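Home | Our Shops | Jobs | News | Staff Pages | Contact

Working Here > Robots and Sorting > Common Questions

The new sorting arm at the Tai Street returns center: your questions answered

Since word got out in May that Wuline was putting a robot arm into the returns center, we've had a steady stream of notes in the box by the break room door, plus a good many questions asked over lunch. We went through all of them with Suryani Nasution, who runs the sorting floor, and Yao-tsung Cheng, who looks after the equipment, and we've tried to answer as plainly as we can. Some of you asked the same thing in different words, so if you don't see your own note quoted, please read on a little and you'll probably find it. If you don't, the box is still there and we still empty it.

What is the arm going to do all day?

It picks single items out of a bin and moves them along to the next one. As most of you know better than we do, the mixed returns are the slowest part of the job. Clothes come back in bags and books come back in boxes, but the small household goods and Kidora toys arrive all jumbled together, and somebody has to stand there and pull them out one by one before anything can be checked, cleaned or priced. That first pull is the part we're handing over. The checking, the cleaning and the pricing stay with people.

Is anyone losing their job over this?

No. We put this in writing to everyone on the sorting floor before the arm was ordered, and it's pinned up next to the schedule if you'd like to read it again. There are 13 people on the sorting team now and the plan for next year has 13 people on it. What does change is where you'll be standing and what you'll be doing for a good part of the shift, and we know that's no small thing for folks who have had the same bench for years.

Then what will my day look like?

If you work at the mixed bench now, you'll spend most of your time at the checking tables, looking over items the arm has already pulled apart from one another. You'll be deciding whether a thing is fit to sell, whether it needs a wipe or a missing part, and what it should cost. One person per shift will be the arm's attendant, which mostly means keeping the bins coming, clearing anything it can't manage, and writing down what went wrong in the log. We'll rotate that job for the first few months so that everybody has a turn and nobody is stuck with it.

Do I need to know anything about computers?

You don't, really. The attendant has a screen with a start button, a pause button and a list of the last few picks, and that's the bulk of it. Training takes two mornings, both on paid time, and if you'd like a third morning you only have to ask Suryani. She asked for one herself, and she says she was glad she did.

What's in the bins during the trial, and why is it such an odd mix?

We get this one a lot! It's the mix that matters. A bin full of matching boxes would tell us very little, and our returns don't look like that on the best day of the year. So the practice bins get the sort of thing that drives us all up the wall: little pieces that roll, round things with nothing to hold on to, a toy block next to something with a long handle that wants to lie crooked. The arm has to work out where to put its fingers each time. We keep only a few objects in a bin for now and will build up from there.

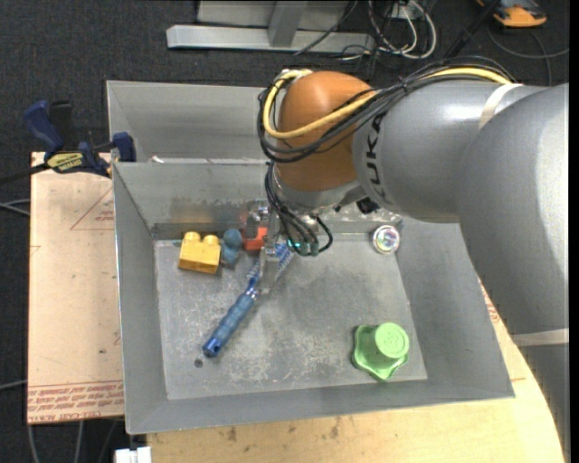 How good is it so far?

Fair, and getting better. In the last round it was given 1,000 picks across all kinds of items and it managed 714 of them on the first try. The rest needed another go or a human hand. Anyone on the mixed bench would beat that without looking up from their coffee, and we'd like you to know that we know it. Where the arm helps is that it doesn't get a sore back at the end of a long afternoon, and it doesn't mind doing the same reach over and over.

Yao-tsung keeps a list of the items that give it the most trouble. Soft things are hard for it, and so are very flat things and anything see-through or shiny. If you come across something in the returns that you think would stump it, please put it aside on his shelf with your name on a scrap of paper. He has had some wonderful contributions already and he'd be pleased to have more.

Is it safe to be near?

It is as long as you stay outside the marked area while it's running, and we do ask everyone to take that seriously. The arm is a big, heavy piece of equipment and it can start moving when you don't expect it. Please follow these rules even if you're only stepping in for a second:

- Never reach into a bin while the arm is switched on. Press pause, wait for the signal, then go in.
- Don't step over the cables. Walk around, even when you're carrying something.
- If a bin has shifted, leave it and call the attendant. The clamps have to be set again by someone who has had the training.
- Tie back long hair and leave scarves, lanyards and loose sleeves outside the line.
- If anything looks or sounds wrong to you, stop the arm. You will never be in trouble for stopping it.

We mean that last one. During setup one of our newer people hit the stop because she didn't like a rattle, and Yao-tsung thanked her for it and spent the rest of the morning tracking down a loose screw.

Will it be watching us or keeping track of how fast we work?

No. The arm logs its own picks and its own misses. It doesn't record who was on shift or how quickly anybody cleared the checking table. We were asked whether that might change later on, and the fair answer is that no one is planning it, and that it couldn't happen without coming to a staff meeting first.

Will I be paid the same?

Yes, at the very least. Attendant shifts come with a small extra amount per hour, the same as the forklift shifts do. Checking and pricing are on the same scale as the mixed bench, so moving across won't cost you anything. If your first pay slip after the change looks off in any way, bring it to the office and we'll go through it with you.

I've been at the mixed bench a long time and I like it. Can I stay?

For now, yes, and we'd be grateful. The arm won't be able to take everything for quite a while, and the bags marked fragile will go on being opened by hand for as long as any of us can see. Last month the center took in 1,878 bags and boxes of mixed goods, and even if all goes well the arm will be handling only a portion of those by the winter. There will be a hand bench with two places on it at every shift. Let Suryani know if you'd like one of them – she is making the list with people's own wishes in mind, and she has said she'd sooner hear from you twice than miss you.

What happens when it breaks down?

We go back to doing it the old way until it's fixed. The old benches are staying in the building, folded up along the back wall, and the attendant's binder has a page on how to switch over. Please don't feel you have to rush to make up the time. A slow afternoon is a slow afternoon, and the shops know to expect one now and then.

Are the Restus and repair teams getting one too?

Nothing is planned. The Restus furniture side deals with pieces far too large and too different from one another for this kind of work, and repair is all fiddly handwork. We'll see how the sorting floor gets on first.

Can I come and have a look at it running?

Please do! The arm is usually going from ten in the morning until noon, and you're welcome to stand behind the line and watch with a cup of something, lid on. Yao-tsung enjoys visitors and will explain as much or as little as you like. Family members can come along as well, but do tell the front desk beforehand so that there's a badge ready.

Who do I talk to if I'm worried about all this?

Start with Suryani for anything to do with shifts, benches or training, and Yao-tsung for anything to do with the arm itself. If you'd feel more comfortable putting it on paper, use the box by the break room door, with or without your name. We'll add new questions to this page as they come in.

Filed under: Staff Questions, Sorting Floor, Automation

Contact the staff office | © Wuline Returns and Resale | Back to top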